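Skyrme to reopen Geser cutting board workshop

Lease signed on 17 Dandent Street

Skyrme, the kitchenware maker, will reopen its board workshop in Geser in December, moving production of its maple line back from a contract shop in Stedon.

The company has signed a lease on the ground floor of 17 Dandent Street and will employ 17 people there once the second shift starts. Doors open to trade buyers at 9 a.m. on the first morning, and retail customers can collect orders from noon.

"Stedon did good work for us, but the freight was eating the margin," said Rhydian Sayce, general manager. "We wanted the saws and the packing bench under one roof again."

The reopened shop will make three sizes of board, all edge-glued and finished with mineral oil. The large board will sell for $81. Boards bought before the move keep their existing warranty, and the resurfacing service — suspended since spring — resumes at the same time.
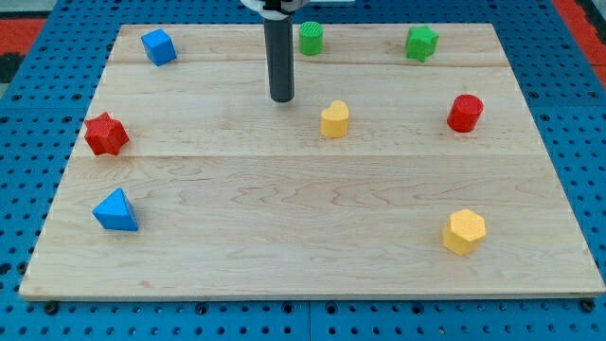
GESER, December — Orders placed with the Stedon shop will be filled from there until stock runs out. Stores that carry 80 or more boards a year will get a new price sheet by mail. Account numbers do not change.

Applications for the second shift are being taken at the Dandent Street office, side entrance.

Media contact: Rhydian Sayce, Skyrme, Geser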